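Silina Community Sewing Room – progress report to the Mridha Fund, period ending June

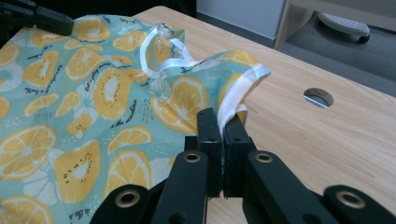 Citrus print with white binding along the hem, on the work table.

1. Work done this period

The grant of $1600 was received in full and has gone to fabric, binding, thread and the repair of two machines. Our costs came to $1750, and the difference was met from the sale of offcuts and patterns.

The group finished 108 table cloths and tea towels against a target of 115. The shortfall is in the larger cloths, which take longer to bind than we had allowed for. Cutting was on schedule throughout. Most of the delay was at the corners, where newer members had to unpick and start again.

2. Materials

Printed cottons were bought as end-of-roll lengths from Prondo. The fruit prints have been the most asked for, and we have kept to white binding for all colours so that one order covers everything. One delivery of binding was narrower than what we paid for. Prondo replaced it, but we lost two sessions waiting.

All fabric is now washed and pressed before cutting. A few early pieces shrank unevenly and these were cut down for napkins, which are not included in the total.

3. Sessions

Gudrun Eichhorn continued to run the morning group. Sewwandi Bandara took over the evening group from Akua Nartey, who has moved to cutting and pattern layout. The evening group starts at 6:30 and is full. The morning group has room for four more.

Folding and checking is done at the end of each session. Every hem is looked over on both sides, and any loose binding goes back in the mending basket with a pin at the spot.

4. Still to do

– Finish the remaining large cloths
– Write up the binding instructions, with a drawing of the mitred corner
– Replace the iron (quote received from Dillix)
– Label and pack the first lot for the neighbourhood centre

We are not asking for a change to the budget. An updated list of finished pieces will be sent with the next report.

Nusrat Wanigasekara
Coordinator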